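Section 4: Oiling and Storing Wooden Boards and Plates
By Friederike Reinholz
31 Mar 2024

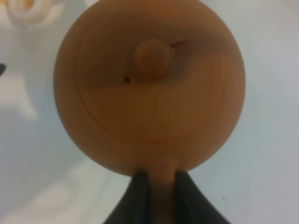

How often should a wooden board be oiled?

Once a month is enough for a board in daily use. A board that comes out only for holidays can be oiled before it is put away and again when it is next needed.

4.1 Before you start

The steps in this section apply to all uncoated pieces in the Litholm range, including the round serving plates, the bread boards and the two sizes of cheese board. They do not apply to Greteck pieces, which are lacquered at the workshop and should only be wiped with a damp cloth. If you are not sure which you have, put a drop of water on the underside. On an uncoated piece the drop darkens the wood within a few minutes. On a lacquered piece it stays as a bead.

You will need:
- Kostiuk board oil, or any food-grade mineral oil
- two lint-free cotton cloths
- 300-grit sandpaper
- a wire rack or four small blocks to stand the piece on

CAUTION: Do not use olive oil, sunflower oil or other cooking oils. They turn rancid in the wood and the smell is hard to get out.

4.2 Cleaning

1. Scrape off any crumbs or dried food with a plastic scraper.
2. Wash both sides with warm water and a little dish soap. Wash the underside even if it looks clean. Wetting one side only can make the piece warp.
3. Rinse quickly. Do not leave the piece standing in the sink.
4. Dry with a towel and stand the piece on its edge overnight, away from radiators and direct sun.

NOTE: For onion or garlic smells, rub the surface with half a lemon and coarse salt before step 2. Leave it for five minutes, then wash as usual.

4.3 Smoothing raised grain

New pieces often feel rough after the first few washes. The wood fibers have swelled and need to be taken down once or twice. After that the surface normally stays smooth.

1. Make sure the piece is completely dry.
2. Sand lightly with the 300-grit paper, following the grain. Use your hand and light pressure only. Do not use a power sander.
3. If the piece has a groove, fold the paper and run the fold along it.
4. Wipe off the dust with a barely damp cloth and wait 40 minutes before oiling.

4.4 Oiling

1. Stand the bottle of oil in a bowl of warm tap water for a few minutes. Warm oil is thinner and spreads more easily.
2. Pour a small amount onto the middle of the piece and spread it with a cloth, working outward to the rim.
3. Turn the piece over and do the other side, then the edge. End grain takes up more oil, so go over it a second time.
4. Set the piece on the rack and leave it overnight.
5. Wipe off whatever oil is left on the surface with the second cloth. The piece should feel dry to the touch.

If the piece is new or has been in a closet for a long time, repeat steps 2 to 5 on the following day. Very dry boards may need a third coat.

CAUTION: If you use a drying oil such as linseed or tung oil in place of mineral oil, spread the used cloths flat outdoors to dry before throwing them away. Bunched-up cloths can heat up and catch fire. Check the label to confirm that the oil is safe for food contact.

4.5 Storage

Store boards on edge with a gap between them. Plates may be stacked once they have been wiped dry, with a sheet of paper between each. Do not store wooden pieces in plastic bags or directly above the stove.

In most heated homes the air is driest from December on. Small cracks at the rim can appear during this time. Oil the piece as soon as you see one. A crack that goes all the way through cannot be fixed with oil, and the piece should no longer be used for food.

4.6 Replacement parts

Rubber feet for the bread boards are sold in bags of four under part number 357. Order them from the Liltgate store or by mail using the form at the back of this guide. Orders can be returned within 14 days if the bag has not been opened.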